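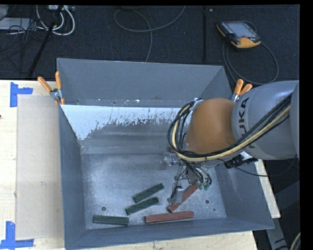

Bin Picking Results Should Report the Last Block

Most papers on learned bin picking report one number, the grasp success rate, defined as successful grasps divided by attempts. I have reported it myself and will probably have to report it again. My argument is that it is a poor summary of what a picking method can do, and that a second number, the clearance rate, should be printed next to it in every results table.

The clearance rate is the share of fills that end with an empty bin and no human help. A fill is one load of parts, tipped in and left as they fall. The robot works until the bin is empty or until it meets a stopping rule. In our lab the rule is two consecutive failed attempts on the same part, or a planner that returns no feasible grasp.

The difference between the two numbers is easiest to show with our own data. Over 158 fills of rectangular blocks in a metal bin with sloping walls, the Jindina policy made 1,311 grasp attempts. The success rate looked good enough to put in an abstract. When Nayara Rocha sorted the same log by how many blocks were left at the time of each attempt, the failures gathered at the bottom of every fill. The policy was excellent on a full bin and mediocre on a nearly empty one.

The reason is mechanical. In a full bin the planner has many candidates and can take the easiest. Some block is always on top, away from the walls, with two long faces exposed. The method is being scored on the best of many options. As the bin empties, the options go away, and the ones left over are the blocks the planner has been declining since the first pick: flat on the floor, close to the near wall, or lying side by side with a gap narrower than a finger. A success rate pooled over the fill weights the easy part heavily, and the weighting is set by how many blocks the experimenter chose to put in. Double the fill and the method improves on paper with no change to the code.

Sloping walls make this worse. A finger that comes down beside a block near the wall has less room the deeper it goes, and the wrist above it carries a hose and cable bundle that sweeps out a good deal more space than the bare kinematic model suggests. Our collision model originally covered the links and the gripper body and ignored the dressing. Getsemaní Medrano added a padded volume for the cables in June. The number of feasible grasps near the walls dropped, the success rate rose slightly, and the clearance rate fell. By the usual metric we had made an improvement. In terms of the task, the robot was now refusing blocks it used to reach for and sometimes get. Both changes followed from the same edit, and a paper with one column would have shown only the first.

There is a perception side to it as well. Bare metal reflects the overhead lights and leaves bright, ragged patches on the sloped surfaces. Depth values in those patches are missing or wrong. With the bin full, most of the metal is covered and the policy seldom sees it. With the bin nearly empty, most of the depth image is metal. A segmentation network trained mainly on full bins has been trained on the wrong background for the last third of the job. We found that dark parts gave the network more trouble than red ones at this stage, and I would not have guessed it from the pooled figures, where color made no visible difference.

I will take the objections in the order I usually hear them.

The first is that clearance rate is noisy. One fill gives one binary outcome, while it gives many grasp outcomes. This is correct, and it means that a lab has to run more fills. I do not think the cost is unreasonable. A fill of small blocks takes a few minutes, and most groups can leave the cell running. It is also worth remembering that grasp attempts within a fill are not independent. Each attempt moves the other parts. Confidence intervals computed as though every attempt were a separate coin flip are too narrow, and I have seen very few papers that correct for it. The apparent precision of the success rate is partly an accounting error.

The second objection came from Fulgencio Sandoval, who runs picking cells for a living and reviewed an early draft of this essay. His view is that a factory does not care about the last block. The bin is topped up, or an operator tips out the remainder, and throughput is what pays. For his application he is right. But then the test should be run with a bin that is topped up, at a fixed fill level, and the paper should say so. What is hard to defend is emptying the bin during the experiment, averaging over the whole process, and attaching no meaning to whether it was emptied.

The third is that the stopping rule is arbitrary. It is. So is the definition of a successful grasp, which in papers on my desk ranges from "lifted clear of the floor" to "placed within tolerance at the target." We tolerate this because authors state their definition. The same courtesy would cover the stopping rule.

Khairul Hartono has proposed going further and publishing the whole curve, success against parts remaining, with clearance as its end point. I agree with him in principle. A curve shows where a method breaks, and two methods with the same average can break in very different places. On our data the Kuna baseline was behind Jindina on a full bin and ahead of it for the last two blocks. Kuna plans a push when no grasp is available, and Jindina does not. Averaged over a fill, the push counts as a failed attempt, so the baseline is penalized for the behavior that lets it finish.

That last point is the one I would press on reviewers. The standard metric charges a method for any contact that does not end in a lift. Under that rule there is no reason to develop nudging, regrasping, or moving a part away from a wall, and the literature has accordingly produced very little of it compared with the volume of work on grasp scoring.

Our logs are being relabeled with parts remaining at each attempt, and the Jindina tables will be reissued with both columns. The clearance column is not flattering.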